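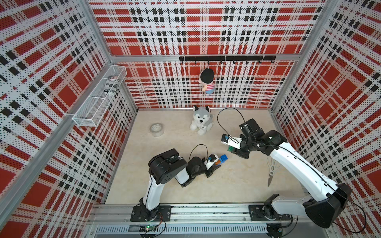
Noemí Montes has repaired soft toys and rag dolls for 12 years, most of them from a rented room above a shoe store in Hadcombe. She takes in 135 jobs in a normal year and turns down the ones she thinks a parent could do at the kitchen table.

"People bring me a loose ear," she said. "I give them a needle and the right thread and send them home."

She learned to sew from her aunt, then spent five years altering uniforms at a factory in Drindham. The work was steady and dull. Her first toy was a rabbit that belonged to a coworker's son. She charged $10 for it and lost money on the stuffing. 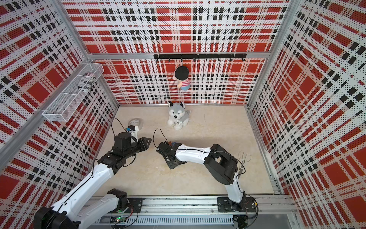 What comes in

October is her busiest month. Families start thinking about holiday gifts, and old toys come down from attics to be passed on to grandchildren. Moths do most of the damage. Dogs come second.

"Moth holes I can deal with," Montes said. "With a dog, the question is how much of the face you still have."

She asks every customer for an old photo. Without one she works from whatever is left and makes no promises about the expression. Mouths are the hardest part — one stitch too high and the owner says it looks like a different toy.

Washing

Montes washes by hand in cool water with a little plain soap, then dries the toy on a rack for two days. She won't use a dryer on anything with old glue in it. Felt she doesn't wash at all. She brushes it and leaves it near an open window.

Her own collection is small. She keeps a knitted bear named Mukik on the shelf over her sewing machine, with one arm still missing.

"I've had the yarn for it since last year," she said. "Paying customers go first."

She is taking new repairs again after the summer, by appointment only.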